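# How I fix a door that sticks

I put this off for two winters, so if yours is dragging too, no judgment from me!

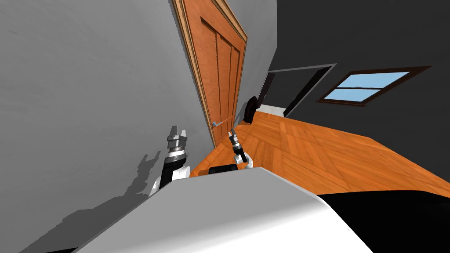 Before you reach for a plane or sandpaper, check the hinges. I skipped that on my first door and shaved the edge down, and then the weather turned dry and I had a gap you could slide a pencil through. So, hinges first.

## Find the rub

Close the door slowly and feel for where it grabs. If you can't tell, rub some chalk along the edge, shut it, open it again and look for the smudge on the frame. Mine was rubbing at the top corner on the handle side (very common, the door sags away from the top hinge over the years).

## Tighten things up

Open the door and try every screw in the top hinge with a hand screwdriver. Please don't use the drill for this, you'll strip the heads in no time. If a screw just spins and never bites:

1. Take that one screw out and leave the others in.
2. Dip a couple of wooden toothpicks in wood glue and push them into the hole.
3. Snap them off flush and let the glue set overnight.
4. Drive the screw back in.

If it still sags, swap one of the short screws on the frame side for a longer one that reaches the stud. Go easy on the last few turns and keep closing the door to check, as it can pull the whole thing over further than you want. My neighbor Knut Dreßler went at his a little too hard and then it rubbed on the hinge side instead.

## Only now, sand

Still catching? Wrap 80 grit around a block and work on the chalk mark only, a few strokes at a time, then test. When it swings free, smooth the spot with 200 or so (220 is what my store had) and wipe off the dust.

Don't leave that edge bare! Raw wood soaks up damp and swells, and you'll be back at it by September. I dab on two thin coats of whatever finish the door already has, and prop it open until they're dry.

If the latch doesn't line up after all this, loosen the strike plate, nudge it a hair and tighten it again. I had to do that on the bathroom door, and it took longer than the sanding.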